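THE LITTLE ORANGE THING

From the Werport newsletter, January

The junk drawer at our house was emptied in January, as it is every January, by someone who believed it would take until lunch. By four in the afternoon the dining table had vanished under dead batteries, takeout soy sauce and the keys to 2 cars we no longer own. There was also a large family of small shiny plastic things that came from somewhere and belong to something.

You know the type. They arrive in party bags, cereal boxes and the bottoms of other people's coats. They're too nice to throw out and too pointless to keep, so they get picked up, admired against the light, and put back where they were. I have personally tidied the same orange blob every winter since we moved in. It has never been anywhere but the drawer and the table, and it looks better than I do.
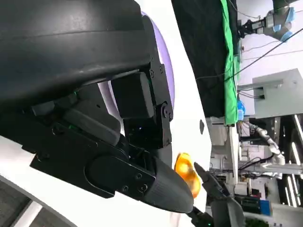 What do you do with a small plastic piece when you don't know what it came from?
Give it one box and one deadline. Put every mystery piece in the same container, write the month on the lid, and let it go when that month comes around again. If a toy or a game has been missing a part all year, somebody in the house will have complained by then.

The deadline is the part people skip. We skipped it for a long stretch ourselves, and the result was a shoebox with 234 pieces in it, counted out loud by a child who had been promised a nickel for each one she could match to its owner. She made $1.15. That's 23 matches, if you don't care to do the math, and several of those I let through to keep morale up. The wheel she gave to the stapler is still under review.

A few notes from this year's round. Shiny things go last, since they slow everybody down. Sort on a pale surface if you have one, with good light, and keep coffee off it. Don't sort by color. It looks wonderful for ten minutes and then you own a rainbow of stuff you still can't name. And don't let anyone open a side box called "maybe," because maybe is how the drawer got started.

Bumpy pieces deserve a second look before they go. Anything knobby or rounded tends to get filed as a toy, then in March you discover it was the foot off a lamp.
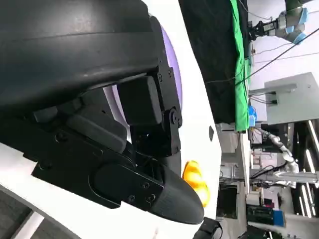
Emivora wrote in after the last issue to say that a year is far too generous, that three months is plenty, and that anything yellow or orange should be handed straight to the nearest toddler's parents to worry about. I admire the firmness. I also notice that the same letter asked whether we'd come across a small blue cap, missing since the fall, so perhaps the system has a gap in it.

We haven't seen the cap. If it's in your box, drop it in the tray by the Hutis counter with a note. The tray is also open to spare chess pawns, marble-run corners and the little flags off pirate ships. Please, no more soy sauce.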